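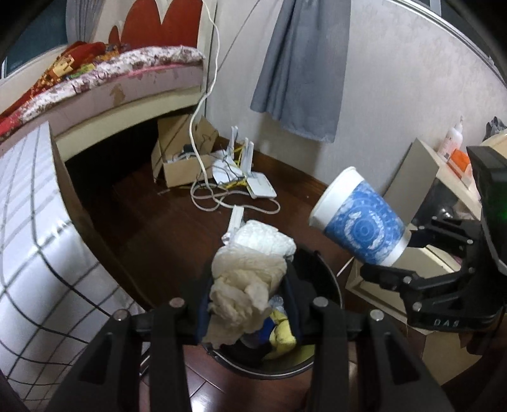 Re: [equip-planning] Mullis quote, grippers and an arm for the home tasks

Sille, thanks for getting the numbers out before the meeting. I've cut your message down to the parts I want to answer. My comments are in between.

Sille Zoëga wrote:
> The Mullis quote came in on Monday. It is $1654 per pair of
> hand-held grippers, with mounts and cables, and they would like
> an answer this month. I propose we order 8 pairs. We can then
> have everybody on the home tasks recording at the same time and
> stop passing the same sets around.

We have never had enough people on the home tasks to keep 8 pairs busy. On a good afternoon there are two people recording and a third one labeling. I know the plan says we will hire, but the plan also said that in February, and the hires went to Plollitz.

I asked for the sign-out sheet before writing this. The sets we own now spend most of the week on the shelf. When people complain they can't get one, it's usually a set that is waiting for a cable or a fingertip, and more pairs will give us more of those. I'd want to see spare fingers and spare cables on the quote before I see another pair. Mullis lists neither. I called and was told they are "available on request," and in my experience that means someone in their shop prints one when he has time.

I also don't like the phrase "an answer this month." Ask them what happens to the price if we answer next month. I'd bet a lunch it stays where it is.

> On the tasks: the trash and tidying set is going well. Tissue,
> wrappers, cups, small packaging, all into a bin from different
> places in the room. I think it is our best argument for the
> spend, since anyone can see what it is for.

Anyone can see what it's for, agreed. I'm less sure it argues for the spend.

Look at the one at the top. A wad of tissue and thin plastic is in one gripper over the bin, and a paper cup is held by its base in the other. It's a nice clear moment and I have no quarrel with it as data. But a person is doing the hard part. Somebody's wrist decided how far to tip that cup. Somebody's eyes found a black bin on a dark floor with a yellow wrapper and a blue one already in it, and router cables all over the place a little way behind. The purchase we're being asked to approve is on page two of the quote, and it's an arm that has to do all that with no somebody attached.

So could we please split the request? The grippers are one decision. The arm is another. They were put in one document and I think the cheap half is being used to carry the expensive half through.

> For the arm, Dudek has offered a lease with an option to buy.
> Their sales engineer thinks it could be running our trash task
> within 2 weeks of delivery. The gripper fingers are the same
> shape as the hand-held ones so what we have recorded should
> carry over.

"Should carry over" is doing a lot of work there. Same finger shape is good, I'll take it. But the hand-held ones go wherever an arm and a shoulder and a bent back can take them. You can lean across the foot of a bed, come at the bin from above and hold the cup sideways with your other hand. A single arm on a table base can't do the second hand at all, and I don't see a second arm anywhere in the lease. If the recordings are two-handed then either we lease two arms or we throw out half of what makes them worth having. Which is it? If it's two, please double the line and send it round again.

Then there's the base. The bin stands on the floor, and so do half the things people drop. I went through Dudek's sheet and found the reach given from the mounting plate, which on their cart sits at about desk height. I can't work out from that whether it gets to the floor with a gripper on the end. Their sales engineer couldn't tell me either, and he's the one promising us a running task in two weeks.

Questions I'd like answered in writing by Dudek before we vote:

Can the arm reach an object lying on the floor next to the cart, with the gripper pointing down and also with it pointing sideways?

What does the cart need in the way of clear floor? We record in furnished rooms with boxes and cables and bedding in them. If the answer is that the room has to be cleared first, then somebody has tidied the room for the tidying robot and I'd like their wages in the budget.

Who pays when it pinches a cable? I mean theirs and ours.

What does the lease cost if we send it back early? I read the termination paragraph twice and came away with two different answers.

Has anybody outside their own showroom run a bin task on it? A name and a phone number will do. I don't need another video.

> I have put training at roughly 40 hours for the whole team,
> including the software. Maintenance is covered in the first year.

I'll accept the training figure for the grippers and I don't believe it for the arm. Remember Wemusix. We were told a morning for that one, and Mogens was still writing scripts to get files off it when the leaves came down. The software line in this quote has no description beyond the word "included."

Maintenance covered in the first year means maintenance not covered in the second, and there is no figure for the second. We had that conversation over the scanner. Please get one, even a bad one.

> Storage is also getting urgent, the footage from the home tasks
> is growing faster than I planned. I have left it out of this
> request to keep it simple.

Please put it back in! It's the only item in your whole message that we know we need. We have people skipping takes because the disk is full, and I'd approve storage today, by reply to this mail, if you send me a price.

My counterproposal, for what it's worth:

Storage first, full amount, no waiting.

Two new pairs of grippers, plus a box of fingers and cables to get the old ones off the shelf. Look at the sign-out sheet again in spring and order more if it's full.

No lease yet. Ask Dudek to bring the cart to one of our rooms for a day, furnished as we find it, and let it try for the bin. We pick the objects. I'd suggest a crumpled tissue and a paper cup, both of which are light and squash easily, and neither of which featured in their demo. They used a wooden block.

I realize this sounds like I'm against the project. I like the home tasks, and I think the recordings have gotten a lot better since the summer. I've just sat through too many of these where the thing arrives, everyone takes their picture with it, and then it stands under a sheet in the hallway for as long as the lease runs.

Mogens has the older Mullis invoices if anybody wants to compare prices. I think we paid less per pair last time, but I can't find my copy, so don't quote me on it.

I can't make the first part of the meeting on Thursday. If it comes to a vote before I get there, count me as yes on storage and no on everything on page two.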